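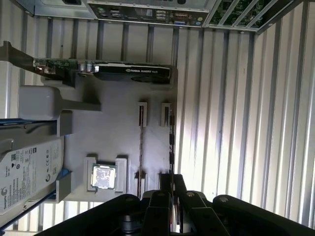
我把机箱侧板打开以后就不敢动了，盯着里面看了半个晚上，最后又原样装了回去，请问是不是应该先买本书学一学再动手？

亲爱的朋友，先谢谢您来信，您这封信我们几个人都读了，读完都笑了，因为每个人都有过那半个晚上。书当然可以买，但真的不必等读完书才动手。台式机是家里少有的、从一开始就打算让人打开的电器，里面的东西大多是插上去的、扣上去的，或者用普通螺丝拧上去的，只要断了电，慢一点，多拍几张照片，大部分活儿在自家饭桌上就能做。您能盯着看半个晚上，耐心已经绰绰有余了。下面这一页就是为您这样的朋友写的，从断电讲到装内存、看处理器、换显卡，也讲装完不亮怎么办。篇幅有点长，您可以泡杯茶慢慢看，也可以直接翻到自己要的那一条。

Brellis 旧台式机整修铺 常见问题

Brellis 开在 Piltotgate 菜场后面那条巷子里，门脸不大，平时收旧台式机，整修好了再卖出去，也帮街坊加内存、换硬盘、清灰。来信来电里问得最多的就是下面这些，每隔一阵子我们会添几条，三月刚把内存和显卡那两部分重写过。要是您发现哪里写得不清楚，请一定告诉我们。

一、动手之前

需要准备哪些工具？

说出来您可能会失望，其实一把大小合适的十字螺丝刀就能走完大半程。刀头带一点磁性会很省心，螺丝掉进机箱深处的时候您就知道它的好了。店里用的是 Tagle 的那套短柄螺丝刀，手感厚实，不过家里抽屉翻出来的那把，只要刀头没有磨圆，照样能用。另外请准备一个浅一点的小碟子放螺丝，一支软毛刷，一块不掉毛的布，一支手电筒。如果打算把处理器拿下来重新涂硅脂，再加一小支导热硅脂、一瓶高纯度的异丙醇和几张无绒纸巾。

很多朋友问要不要买成套的拆机工具，几十件装在一个盒子里的那种。喜欢就买，没有人会拦着您，我自己也有一盒，打开来看着就高兴。可真要说用上的，翻来覆去还是那把十字的。

应该在哪里拆？

光线好、台面平、猫上不来的地方。地毯上最好不要，羊毛毯和珊瑚绒桌布也请先收起来。机箱放倒，让主板那一面朝下平躺着，接口所在的背板冲着自己或者背着自己都可以，看您怎么顺手。有的朋友习惯让它立着干活，小修小补没问题，要插拔显卡和内存的话还是躺平了稳当，手上的力气是往下走的，机箱不会跟着您晃。

断电要断到什么程度？

正常关机，把电源后面的开关拨到关的位置（没有开关就算了），拔掉电源线，再把显示器、键盘、网线这些也一根一根拔下来。然后按一下机箱上的开机键，按住几秒钟再松开，让里面剩下的一点电走掉。做完这些再开侧板。

还有一句话要特别郑重地写在这里：电源盒本身请不要拆。就是那个带风扇、伸出一大把线的铁盒子，里面的电容在拔掉电源以后仍可能存着危险的电。它脏了就从外面轻轻刷一刷，坏了就整个换掉。除了它以外，机箱里别的地方您都可以放心地学着摸。

静电真的有那么可怕吗？

有一点可怕，但不必紧张到戴着橡胶手套睡觉。动手前摸一下机箱没有喷漆的金属部分，干活的时候隔一会儿再摸一下，别穿起毛的毛衣，别在地毯上来回走。冬天特别干燥的地方，花点小钱买一条防静电手环，夹子夹在机箱的金属架上，心里踏实。拿板卡的时候捏着边，手指别去碰金色的触点，也别按在元件上。拆下来的零件放在防静电袋上面不如放进袋子里面，没有袋子的话，干净的纸板也凑合。

要不要拍照？

要，要，要！这是整页里我最想让您记住的一条，宁可拍多了回头删。侧板打开先拍一张全的，每拔一根线之前拍一张近的，尤其是主板角上那一排又细又小的前面板插针，开机键、指示灯、重启键全在那里，颜色又常常差不多。老机器的说明书早就不知道去了哪里，您手机里的照片就是它的说明书。

二、认认里面的东西

打开以后第一眼应该看什么？

先找主板，机箱里最大的那块板子就是它，别的东西都装在它上面或者用线连着它。主板上那个方方的框是处理器插座，处理器就坐在里面，平时上面还压着散热器，所以不拆散热器是看不见它的。插座旁边细长的、两头或者一头带卡扣的，是内存插槽。再往机箱背板那个方向找，横着装在主板上的那块板卡，如果有的话，多半就是显卡。

认全这几样就够您做完这一页里所有的事了。剩下的小零件各有各的名字，以后慢慢认，不着急，我在店里干了五年，到现在还有叫不上名字的。

处理器表面花花的，还有印子，是坏了吗？

放心，处理器顶上那层银色的金属盖，摸过、擦过，留一点印子是常有的事，上面还印着型号一类的字，有时候对着光才看得清。干掉的硅脂请用无绒纸巾蘸一点异丙醇，顺着一个方向慢慢擦，擦的时候处理器留在插座里、压扣扣好，这样背面和插座里的触点都护得住。字磨淡了不影响使用。您要记型号，擦干净以后拍张照片放大看就行。

处理器要不要取出来检查？

没有特别的理由就别取。它在插座里坐得好好的，取一次就多担一次心。有些插座里是一大片极细的弹性触针，有些则是处理器自己背面带针脚，不管哪一种，碰弯了都很让人难过。如果您确实要换处理器，先看清楚角上的小三角标记或者缺口，松开压杆，捏住两侧竖直提起来。装回去的时候对好标记，让它自己落下去，不要推，不要压，落平了再扣压杆。

空着插座的时候不要在上方递螺丝刀，也不要在上方喝茶。后面这条是我自己的教训，就不展开讲了。

硅脂涂多少？

一粒米那么大，挤在金属盖正中间，散热器压上去它自己会摊开。也有人喜欢用小刮板抹成均匀的一层，两种办法我都用，都挺好。关键在于旧的要擦干净，散热器底面也要擦，然后螺丝对角轮流拧，每一颗先拧几圈，再回过头来拧紧。最后请检查散热器的风扇线插回去了没有。

处理器露在外面能不能先开机试一下？

请不要。哪怕只是想看看亮不亮，也先把散热器装好。

三、内存

插槽是空的，电脑能开机吗？

普通的台式机，内存插槽要是全空着，是进不了系统的，有的会嘀嘀叫，有的风扇转着屏幕却一直是黑的。有些朋友买了准系统或者从别处收来的旧机器，卖家把内存拆走另卖了，带回家一开没反应，吓得以为主板坏了。所以收旧机器的时候，请低头看一眼内存槽，空着就把内存的钱算进预算里。

怎么知道该买哪一种内存？

先看插槽旁边主板上有没有印字，有的板子会印上 DDR3、DDR4 这样的字样。没有的话就查主板型号，到厂商网站上搜一下规格。内存每一代的缺口位置都不同，插错代是插不进去的，要是您觉得差一点点就能按下去了，请立刻停手，拿出来比一比缺口。

另外还要留意台式机和笔记本的内存长短不同，网上下单的时候很容易点错，短的那种是给笔记本和一些小主机用的。服务器上拆下来的内存价格往往很诱人，普通家用主板多半不认，买之前问清楚。

插两条一样的，比插一条大的好吗？

如果主板上有两条插槽，又支持双通道，插一对容量规格一样的，通常比只插一条要快些，用核心显卡的机器感觉会更明显。要是预算只够一条，先插一条用着也完全可以，日子不是一天过完的，等以后手头宽松了再添一条同样的。我们店里拆机内存一对卖 226 元，测过再出门，如果您家附近有信得过的铺子，就近买也一样，不必专门跑到 Piltotgate 来。

插的时候怎么判断到底了没有？

先把插槽头上的卡扣往外掰开。有的插槽两头都有卡扣，有的只有一头能掰，另一头是固定的，这两种都正常。把内存条的缺口对准插槽里的小隔断，竖直放进去，两个拇指分别按在内存条的两端，均匀用力往下压，听到“咔”的一声，卡扣会自己合拢扣进内存条侧面的小凹口里。

很多人第一次都嫌自己力气用大了，其实十有八九是没按到底。您从侧面看一看，金色触点应该差不多全没进插槽里，两头一样高。有一头翘着，就掰开卡扣拿出来重新来一遍，别光按翘着的那一头。

用橡皮擦金手指这个老办法管用吗？

管用的时候还真不少，特别是放了很久没用的内存条。拿干净的白橡皮，轻轻擦几下，把碎屑掸干净，再用蘸了异丙醇的布抹一遍。带颗粒的那种沙橡皮不要用。插槽里面就别拿橡皮伸进去了，用软毛刷扫一扫，或者用压缩气罐短短地吹几下，罐子要竖着拿。

四、显卡

老的专业显卡还有用吗？比如 Quadro K620

有用，看您拿它做什么。这类卡常见于淘汰下来的办公工作站，外壳上大多印着型号，像“NVIDIA QUADRO K620”这样一行小字，认起来很方便。接显示器、看图纸、处理文档、放放一般的视频，它都能胜任。K620 身材短小，也不需要另外接供电线，插在主板上就能用，装进老机箱里省事得很。

拿来玩新出的大型游戏就别为难它了，它当年也没有答应过您这件事。另外年头久的显卡，新系统的驱动支持会慢慢停下来，装系统之前请到官网上查一查自己这块卡还有没有合适的驱动。

处理器自带核显，还要不要留着独立显卡？

看接口，也看您的屏幕。有些老主板背后只有一种视频接口，跟家里的新显示器对不上，留着独立显卡就多几种接法。如果您只用一块屏，核显又够用，把独立显卡取下来，机器会安静一点，也省一点电。需要提醒的是，有一部分处理器根本不带核显，取下显卡就没画面了，先查型号再动手。

显卡怎么取？我拔了半天纹丝不动

先别使劲！显卡有两处是锁住的。一处在机箱背板那里，挡板上有螺丝或者压条，要先松开。另一处藏在主板插槽的末端，是一个小小的塑料卡扣，常常被显卡自己挡在下面，得用手指或者一根塑料棒去够，有的往下按，有的往旁边拨，型号不同样子也不一样。请用手电筒照清楚再拨，不要拿金属螺丝刀去撬，一滑就会划到主板。

两处都松开以后，两手捏住卡的边缘，竖直往上提，可以前后极轻微地晃一晃。提出来以后别急着放下，看看金色触点有没有灰，有灰就顺手擦掉。

装回去的时候顺序反过来，对准插槽按到底，末端卡扣合上，再去拧背板上的螺丝。有的朋友先拧螺丝再按卡，结果卡的尾巴翘着，开机没画面，来来回回折腾到夜里。

显示器线应该插在哪里？

装了独立显卡，就插在显卡的接口上，也就是跟显卡挡板连在一起的那一组。插到主板自己的视频口上，很多机器会没有画面。这一条看起来简单得不值得写，可是打电话来说“电脑坏了”的朋友里，真有不少是这么治好的，挂电话的时候大家都很开心。

五、清灰和收拾

多久清一次？

家里没有宠物、不抽烟，一年一次很够了。养猫养狗的，换季的时候打开看看。机箱如果放在地上，灰会来得快，给它垫高一点点，或者搬到桌面上，比什么高级滤网都见效。

能用吸尘器吗？

机箱外面和滤网上可以用，主板附近请用刷子和气罐。用气罐或者吹气球的时候，拿手指或者一根竹签轻轻挡住风扇叶，别让它被吹得飞转。散热片缝里的灰结成了毡子一样的东西，就把散热器拆下来慢慢刷，刷完再装，这时候顺便换硅脂正合适。

主板能不能用水洗？

网上有人洗，洗完还能亮，我佩服他们的胆量。您家里那台就不要洗了。刷不掉的油污，用棉签蘸异丙醇一点点擦，彻底干透再通电。

里面的线乱成一团，需要理吗？

只要不碰到风扇、不拦在出风的路上，就已经合格了。想让它好看一些，用魔术贴扎带把同方向的线拢在一起，比一次性的塑料扎带好，以后改动不用剪。理线很容易上瘾，您可能会发现茶凉了天也黑了，请适可而止。

螺丝多出来一颗怎么办？

先翻照片。要是照片里也看不出来，就把机箱轻轻端起来听一听有没有东西在里面滚，这件事比找出那颗螺丝的老家更要紧，因为掉在主板底下的螺丝可能造成短路。确定里面没有散落的，再想想是不是硬盘架或者侧板上的。以后拆的时候，在一张纸上画个机箱的轮廓，螺丝从哪里下来就放在纸上哪里，很笨，但是好用。

六、装好以后

第一次开机没反应，是不是被我弄坏了？

请先深呼吸。刚装完不亮的机器，多数只是哪里没插好。拔掉电源线，从头查：电源后面的开关拨回来了吗？主板上那根最宽的供电线插到底了吗？处理器旁边那根小一些的供电线呢？开机键的细线插对位置了吗？

如果风扇会转但是没画面，先换显示器线的位置，再把内存取下来重新插。有两条的话只留一条试，不亮就换另一条，再不亮就换个插槽。很多时候试到这里它就亮了，那一下子真是比买新的还高兴。

开机特别慢，要等好一会儿才有画面？

刚动过内存或者换过处理器，第一次开机主板会重新认一遍硬件，慢一点是正常的，有的还会自己重启。给它几分钟，去倒杯水。如果每次都这样，可以进主板设置里看看时间还对不对，时间总是跑回很久以前，那就该换主板上的纽扣电池了，型号印在电池面上，照着买就行。

侧板要马上装回去吗？

不用急着拧螺丝，开着侧板试一会儿，看看风扇转不转、有没有线打到扇叶、有没有奇怪的声音，看的时候手别伸进去。都正常了，关机断电，再把侧板装好。家里有小孩子的，试机时请守在旁边。

要不要重装系统？

只加内存不需要。换了显卡一般装个驱动就好。换了主板或者从别处收来的旧机器，我们建议重装一遍，图个干净，装之前先把要紧的文件拷出来。

七、关于我们铺子

可以把机器送过来让你们弄吗？

当然可以，而且很欢迎您在旁边看。您愿意自己动手，我们就在边上陪着，只收零件的钱；您想放下就走，也没问题，写个纸条说明哪里不对劲，越啰嗦越好。“有时候会响”不如“下午开机后会响，拍一下就停”，后者能帮我们省下许多工夫。

Devberg 那边也能收机器吗？

能收。Devberg 的代收点在车站旁边的文具店里，每周会捎过来一趟，所以比直接送到 Piltotgate 要多等几天。大屏幕和打印机那边放不下，请不要往那里搬。

你们收什么样的旧机器？

台式机整机、主板、显卡、内存、电源都收，亮不亮都行，不亮的会拆了当零件。硬盘请您自己先取下来，里面的照片和文件是您的，我们不想保管，也不敢保管。机箱实在太旧太锈的会婉拒，请别生气，铺子后面真的堆不下了。

如果这页没有我的问题呢？

写信来，附上机箱打开后的照片，要亮堂一点、能看清主板上印字的。请顺便写上机器平时用来做什么，打算花多少钱，我们好替您掂量值不值得。回信通常在晚上八点以后，白天手上沾着硅脂，不太方便打字。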